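4.3 Do the survey answers support the credit story?

The usual reading of the Brurnulcombe survey is that small firms were held back by tight bank lending, and that the rate cut in February loosened things up. We are not convinced. The claim rests on the answers to one item in a questionnaire of 14, and that item asked owners whether they had found it "harder, easier or the same" to borrow compared with the previous quarter. Owners who had not tried to borrow were told to pick "the same." A firm with no need for a loan and a firm that got the same deal from its bank as before therefore land in the same box, and every later statement about the share of firms with "unchanged access" mixes the two.

The response rate is a second worry. The forms went to 2000 addresses taken from the business register, 1875 were delivered, and 353 came back with enough filled in to use. Fewer than one in five of the firms reached had something to say. Earlier work treats the missing firms as if they were a random draw from the rest. We see no grounds for this. A firm that has just been turned down by its bank may be more eager to answer a survey on lending than one that has not spoken to its bank in years. It may also be busy closing down. The two effects push in opposite directions, and nothing in the data lets us say which is larger.

Weighting by size and sector, as in the Cetetti version of the file, does not fix this. The weights make the sample look like the register in terms of headcount and line of work, but the trait that matters is whether the firm wanted credit, and the register does not record it. We reran the main table with and without the weights. The sign of the effect stays the same in both and the standard errors grow when the weights are used, enough that the coefficient on the rate change can no longer be told apart from zero at the usual levels. Papers that report only the unweighted result owe the reader a word on why.

Timing raises a further problem. Forms were accepted until Friday, March 29, 2019, and many owners answered close to the deadline. A cut made in February would have had only weeks to work its way into loan offers, and banks in the area reprice small business loans slowly. It is possible that owners were responding to news of the cut and to the cheerful coverage that followed it. Confidence of this kind may be real and may even matter for spending, but it is a separate channel from cheaper credit and should be tested as one. The Pruken index of business mood, which is built from different firms, rises over the same weeks. We take this as a hint that mood explains part of the shift in the answers, though the index is itself noisy and has been revised more than once.

Defenders of the credit story point to the Gagnon loan records, where new lending to small borrowers picks up after the cut. We have two objections. The records count loans agreed, so a rise may come from more firms asking as easily as from banks saying yes more often. They also leave out overdrafts and trade credit, the forms of borrowing the smallest firms lean on most. A firm that moves from an overdraft to a term loan shows up as new lending even if its total debt has not changed at all. Once refinanced loans are dropped from the records, the rise shrinks and begins a month too early to be caused by the cut.

None of this proves that lower rates did nothing. Our complaint is narrower. The survey was designed to track general conditions and has been made to carry a causal claim it cannot hold — a claim now repeated in several policy notes with the caveats removed. A panel that asked the same owners, quarter after quarter, whether they had applied, for how much, and what they were told would settle a good deal of the argument. It would also cost more, and the firms most squeezed for time would still be the first to drop out.

We return to equipment spending in Section 5, where the answers can at least be checked against invoices. The checks are partial, and owners differ in what they call equipment and what they book as repairs or supplies. 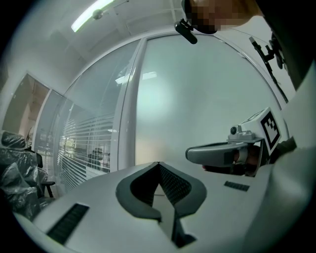
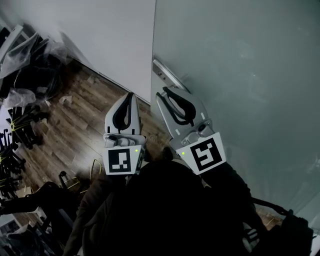 Figure 3. Hand-held gripper. First panel: white body with dark V-shaped pad. Second panel: the two fingers, with black and white marker tags, over a wooden floor.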